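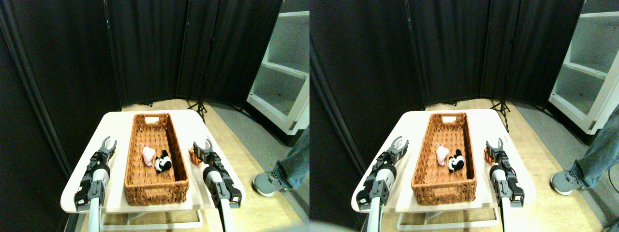

Can a robot tidy up children's toys yet, or should I wait?

medina_mother
Posted 24 December 2020, 286 views

Good evening to all. I have two small children and a living room which is full of soft toys every evening. We already have a robot vacuum cleaner, a Trover, and it does the floor quite well, but before it starts I must pick up all the toys myself, otherwise it pushes them under the sofa or it stops and complains. So my wish is very simple. I would like a machine which takes the toys and puts them into a basket. It may be slow, it can work all night if it wants. My limit is 800 pounds. My husband says such a thing does not exist and I should buy a bigger basket. Is he right? Please answer in easy words, I am not an engineer.

Gripping is not the difficult part

ciltulska_workshop
Member, 1891 posts

I am sorry, but your husband is right for the moment. For 800 pounds you will not get any arm that I would leave alone in a room with children.

I work in a small factory where we have two arms for packing. They take the same plastic part from the same place, 500 times in one shift, and they do it better than I do. But when a part lies upside down, somebody must come and turn it. Your toys are upside down all the time, so to say.

With soft toys it is partly easier and partly more difficult. Easier, as you can press them and they do not break. A simple gripper with two fingers is enough for a plush tiger or a panda. More difficult, as a soft toy has no fixed shape. The arm can take it by the ear or by the belly, and each time it hangs in another way. When the basket is already half full, the machine also has to choose a place to let go, or the toy rolls over the edge and it must begin again.

One more thing you should consider is reach. Two arms at a small table can work with what is on the table. Your toys are behind the curtain and under the chair, so the arms would need to travel, and this is where the price goes up very much.

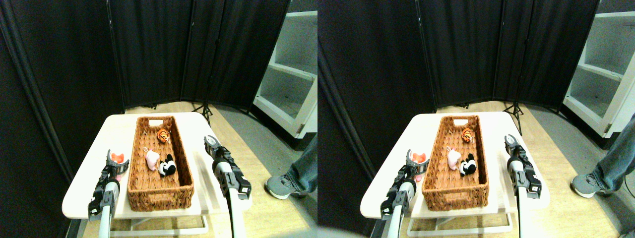 Just teach the children

etik77

Mine are three and five and they do it by themselves if I put music. Costs nothing. I would not give money for a robot.

What you could do in the meantime

slow_kettle
Member

I agree mostly with the factory answer, but I am a little more hopeful. Toys into a basket is a good first chore for a machine. It does not matter if the elephant lies on the cow, and no person will measure if the pile is straight. Compare it with folding shirts, where a small mistake at the beginning spoils everything after it. 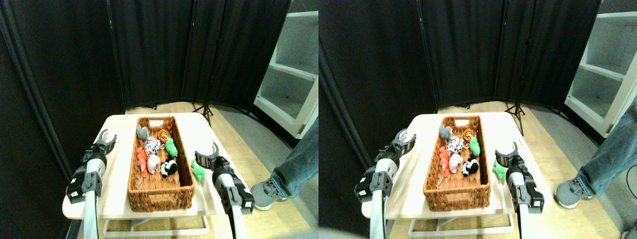
What I would look at, when you read about such machines, is the last toy. Many of them can manage the first few. The one which lies apart, close to the arm or against the side of the basket, is often the one that needs a new try. Ask also if a person was steering the arms. In many films on the internet there is a person with the controls, and this is not the same as a robot which decides alone.

For your evening I would buy a low, long basket with a wide opening and put it in the middle of the room. Set the Trover to start one hour later than now. We did this in January and I pick up toys for perhaps five minutes.

medina_mother

Thank you for the clear answers. I will read the part about the elephant to my husband. The basket is ordered, a long one, and I will ask again in a few years.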